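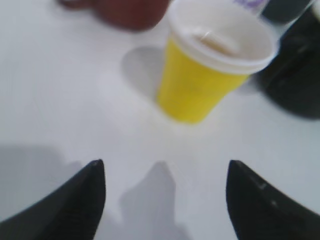
Small Towns Should Keep Their Water Fountains

Latholm took out the last of its public drinking fountains in June. The town had 9 of them when I moved here, most in the parks and one outside the library. The reason given was upkeep. A new fountain on Skumer Street would have cost $2,515, and the council thought that was too much for something people walk past.

I think it was a fair price. A fountain serves anyone who is thirsty, including people who left home without money. The store across from the park sells water, but it closes at six and the ball games run later than that.

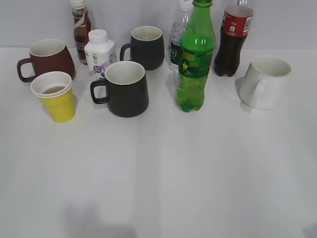

The usual answer is that everyone carries a drink now. Some do. I don't, and neither do most of the kids I see on the bike path. At home it is easy — there is a brown mug or a yellow paper cup within reach, and bottles standing behind them. A mile from home there is nothing.

Zundora, the next town over, kept its fountains and shuts them off for the winter. Its parks budget is no bigger than ours. I would start with 3 in Latholm, one of them at the Adebisi Field gate, and put the cost in next year's budget.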